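Home News Film Music Books Magazine Subscribe

Search this site... Search

Small film, long road: "The Lamp Room" heads for Stilville

April 30, 2019

Director Yaneth Giraldo spent four years trying to get her second feature made. "The Lamp Room" will finally open in August at the Szabo, the 360-seat theater in Stilville where she worked as an usher in her early twenties.

The film follows two sisters who inherit a closed repair shop and disagree over what to do with it. Torunn Tangen plays the older one, Marit, who wants to sell. Most of the story takes place in one back room over a single winter.

Giraldo wrote the first draft in 2015. A production company agreed to back it and then dropped out, and the script sat in a drawer until Tivska Pictures picked it up two years later. The budget was small. The crew shot for 24 days in Cirnov, a former mill town where rents were low and the town let them park on the street for free.
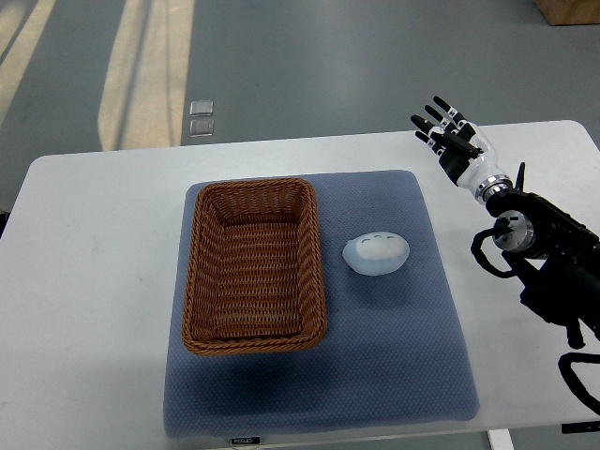

Tangen came to the project late, after another actor left for a television series. She read the script on a train and called Giraldo from the station. They rehearsed for two weeks in a rented office before shooting began, with tape on the floor to mark the walls of the shop. Giraldo likes plain rooms for this work. A white table with a few scuffs on it and a blue-gray quilted mat laid across the middle is enough for her to stage a family argument. "If the scene works there, I know it will work on the set," she said.

The shop itself was harder. The art department borrowed more than 300 old lamps from people in Cirnov, and each one had to be tagged and returned. Two were broken during the shoot. Giraldo paid for both and kept the pieces.

Tangen said the cold was the main problem. The building had no heat, and the sound of a heater would have ruined the takes. She wore two sweaters under her costume and drank tea between setups.

A rough cut was shown to roughly 200 people in Cirnov last winter. Giraldo trimmed nine minutes after that screening, mostly from the opening. Tivska plans to add more cities if the Stilville run does well. Giraldo is already writing her next script, a comedy set on a ferry.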